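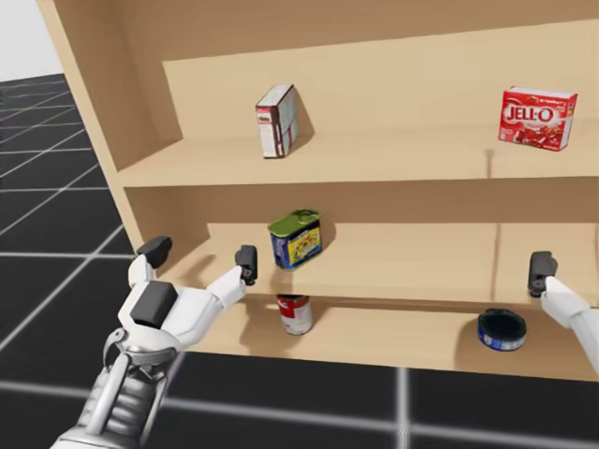 4. Setting up the shelf task in the simulator

The shelf task is the second exercise of the Skerkideo student robotics club, and every team must complete it before they ask for time on the real arms. In this section you load the scene, bring both arms to the start position and make your first grasp. The target for the first grasp is the tin with the green lid on the middle shelf, with the left gripper open on one side of it and the fingertip of the right arm on the other side. The remaining goods, on the top and the bottom shelf, are obstacles in this exercise and you should not touch them. Please read the whole section one time before you start, also if you have already done the table task.

4.1 Before you start

You need a computer from the club room with the simulator Curkitlow already installed (see section 2), your team folder, and the gamepad. It is possible to work with the keyboard only, but the wrist is then difficult to turn slowly.

Note: Do not copy the scene file of another team. The file keeps the team name inside, and your results will be saved in their folder.

4.2 Loading the scene

1. Start Curkitlow and wait until the status line says "Ready".
2. Open the menu Scene and choose Load.
3. Select the file shelf_start from your team folder and press Enter.
4. Wait for the loading bar. On the older computers this can take up to 35 seconds. Do not click in the window during this time.
5. Press Save As and give the scene a new name, for example your team name and the word shelf.

Note: If the goods appear in plain grey, the textures were not found. Close the program, check that the folder textures is in the same place as the scene file, and begin again from step 1.

4.3 Moving the arms to the start position

1. In the panel Arms, tick both Left and Right.
2. Set the speed to 12 per cent. You can increase it later, when the movement is tested.
3. Press Home. Both arms go back from the shelf and stop.
4. Press Approach. The arms come forward to the middle shelf and the grippers open.
5. Turn the camera with the right stick and look at the fingertips from the side. There must be a free space between each fingertip and the edge of the shelf board.

Caution: If a finger is already touching a board when you press Play, the simulator pushes the arm and the shelf apart with great force. The goods will fall and the attempt is counted. Press Home and repeat the approach.

4.4 The first grasp

1. Select the left arm only.
2. Raise the gripper until the fingertips are above the front edge of the middle board.
3. Move forward slowly, with the tin between the two fingers.
4. Close the gripper to force level 2. With a higher level the tin can slip out.
5. Lift the tin a little and hold it for 8 seconds. The counter in the corner becomes green when the time is complete.
6. Put the tin down, open the gripper, and press Home.
7. Press Save Attempt before you close the scene.

Note: The right arm stays still during this exercise. Using both arms together is explained in section 5.

Caution: Do not use Reset All if you want to keep your attempt. This button also deletes attempts that are not saved, and we cannot bring them back.

4.5 If something goes wrong

The gripper does not close: check that Left is selected in the panel Arms. After Home the selection is sometimes lost.

The arm stops before it reaches the tin: one of the joints is at its limit. Go back a small distance, turn the wrist, and try again from a lower position.

The tin falls behind another object: press Reset Object and not Reset All.

For other problems write to Bartosz Wróbel in the club channel and attach the log file of your attempt. Write also the number of the computer you were using.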